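3. Apparatus and Object Set

3.1 Enclosure and arms

The platform was built in a shared workshop over one winter, with hand tools and a drill press. All structural parts are aluminum extrusion, chosen so that members could be moved without cutting new stock. Two arms are mounted on a common base rail at the front of the work area, and each carries a small camera at the wrist. The walls are covered with a red, white and black plaid, and the floor has a pale marbled finish. We call the complete assembly Skolport; the control software that runs on it is Dralent.

Objects were placed on the floor by hand before each trial. The main test object is a small teal drawer cabinet, which offers smooth matte faces and few distinct features. It was approached from several directions, and the views that result differ more than we had expected at the design stage.
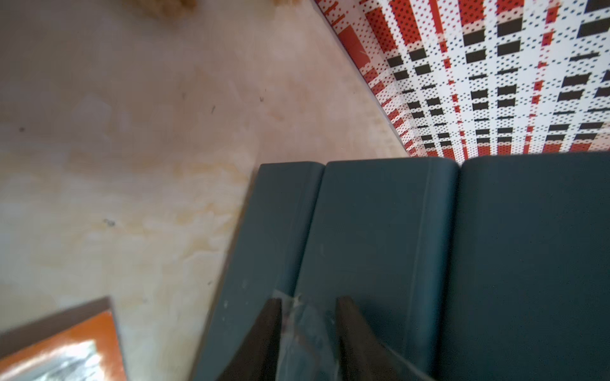

Figure 3. Wrist camera view with the gripper fingers over the teal object.

The fingers take up a fixed part of every wrist view. Dralent masks this region before feature matching. With the mask in place, the number of usable matches per view on the teal surfaces fell to 287, against 532 without it. Most of the matches lost were on the fingers themselves and carried no information about the object.

3.2 Layout of the work area

A fixed camera covers the full floor and both arms. It is used for coarse location only; the final approach relies on the wrist cameras. The plaid gives the fixed camera strong reference points on the walls, while the floor gives it very few.

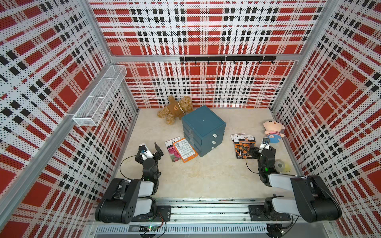 Small items were kept on the floor together with the cabinet. Soft toys and printed seed packets were included as they differ from the cabinet in stiffness, height and surface print. Flat packets remain the hardest items to pick up, and we report them separately in Section 5. Item positions were not measured – the operator followed a sketch and was allowed to vary it.

3.3 Handle approach

The handles are pale against teal, which makes them easy to segment by color under even light. Glare on the floor is a more serious problem. A bright spot near the lower edge of a drawer face can be taken for a handle when only color is used, so a shape check derived from the Chauvin routine was added.
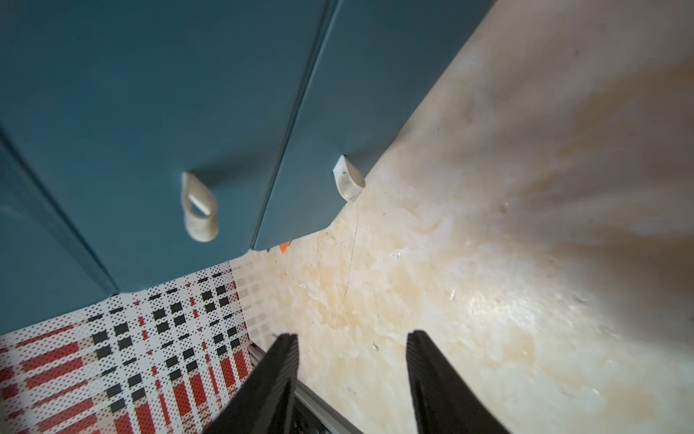
The check compares each candidate region with the expected outline of a handle and rejects regions without a clear border on the teal side. It adds almost 90 milliseconds per view. This cost was accepted, given that the arms move slowly during the final approach.

3.4 Contact and tape

Clear tape was a further source of error. Its edges catch the light, and creased areas produce short bright lines that shift with the viewing angle. The first version of the edge detector treated these lines as part of the object outline.

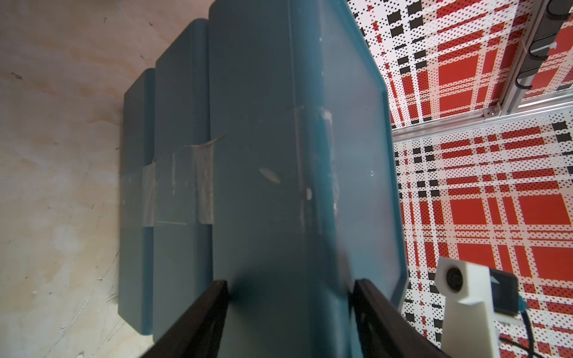

Lowering the detector gain removed many of the false lines but also weakened the true edges between adjoining teal surfaces. The final setting is a compromise, stored in the Fullel configuration file and left unchanged for all trials reported in Section 4. Gripper closing speed was likewise held constant.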